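Bench notebook, April, a bit after 9 in the morning

Picking up where I left off with the ear wires. I had the whole tray of the Tedholm brass ones laid out and the short answer is I don't love them! They bend back nicely, but the little loop at the bottom never closes flush, and on a light earring you can see the gap from across the room. I tried 20 of them with the flat-nose pliers and then again with the bent-nose pair (the ones with the blue grips, please put them back in the rack, whoever you are) and the bent-nose won easily. Less marring, too.

The jump rings are a happier story. I've been opening them sideways the way I always do, and the Plullier 4 mm size holds its shape even when I have to go back in and swap a bead. I did scratch three of them. My fault, the jaws needed a wipe and I was rushing.

Plating next. The Amundsen bath was still cloudy so I filtered it twice and ran one test strip of chain before putting anything real in there. Color came out warmer than the last batch, closer to what we had on the autumn necklaces, and I'm inclined to leave it alone and not chase the paler shade anymore.
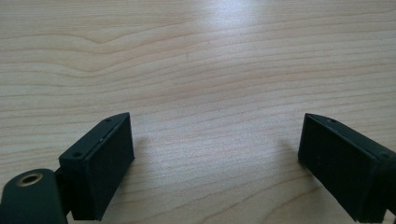

Notebook entry by the afternoon bench
Filed under: findings, plating, chain

Back after lunch. The chain that went in before the break has a nice even finish except for the last inch or so near the hook, where it's thin – I think the wire was touching the side of the tank. Going to hang the next piece from two points and see.

Counted the stock drawer while the bath warmed up. We have 785 lobster clasps, which is silly, and nearly no small spring rings, which is the thing we use every day. I wrote it on the order sheet. If you're placing the Sovon order, please ask for the spring rings in the open tab style, the closed ones are a pain to attach after plating.

Also tried the new glue on the flat-back stones. It grabs fast, maybe too fast for me, I like a minute to nudge a stone straight. I set 3 cabochons and one is crooked. Leaving all of them overnight before I tug on anything.

To do: sand the ends of the test wires, relabel the pickle jar (the lid says flux!), cut more chain at the short length, and have another go at those brass loops with the smaller mandrel.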